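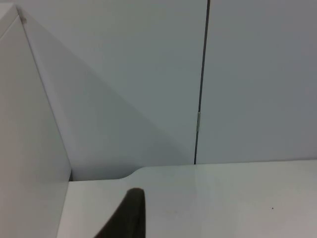 Finger at hover height over the desk, partition on the left.

Small arm in a cubicle: do I mark out a zone, or is the partition enough?

Posted by Talha Khattak

We run a small arm at a desk at Funstead. It moves slowly and the gripper stays close to the surface. My manager says the partition counts as a guard. Our safety binder (502 pages, two of them on robots) has no opinion. Do I need tape, a sign, a stop button, all of it?

3 answers

Antonina Lytvynenko
A partition is furniture until your risk assessment says otherwise. Write down who can reach in, from which side, and what the arm could pin them against. A fixed wall beside a moving finger is a pinch point, so the panel may be adding a hazard – check that first. Set a speed and force limit in the controller, lock it with a password, and put the stop button where a seated person can hit it without crossing the arm's path. Redo the assessment whenever the gripper changes.

Ostap Sydorenko
Tape is cheap. We taped ours at 300 mm past full reach and people now put their coffee exactly on the line.

Abimbola Mohammed
had one for years no tape no sign never a problem

Antonina Lytvynenko (comment)
Please write that in the binder. There's room.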